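Protokoll des Gesprächskreises Haushalt und Technik, Tivmont, 16. Nov. 2020

Ainhoa Escobar begrüßte uns herzlich und erinnerte daran, dass wir schon im September bei der Frage hängen geblieben waren, ob eine Maschine uns das Aufräumen der Kleidung abnehmen kann. Handtücher, so der Stand, gehen inzwischen leidlich — Jacken mit Ärmeln, Kragen und Taschen sind eine ganz andere Sache.

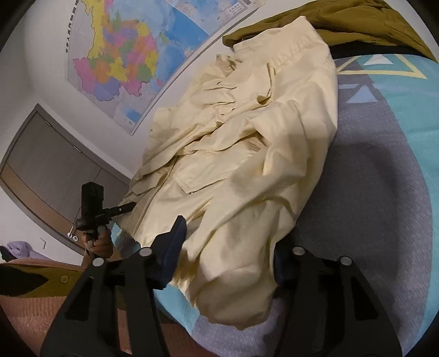 Marcelino Zabala berichtete ausführlich von Celtemby: 80 Versuche, davon 65 ordentlich gefaltet, allerdings nur mit glatt ausgelegten Hemden. Zerknülltes bleibt vorerst Handarbeit, da waren sich alle einig.

Die Vorführung bei Thorlacius wird vertagt. Ainhoa fragt dort noch einmal freundlich nach.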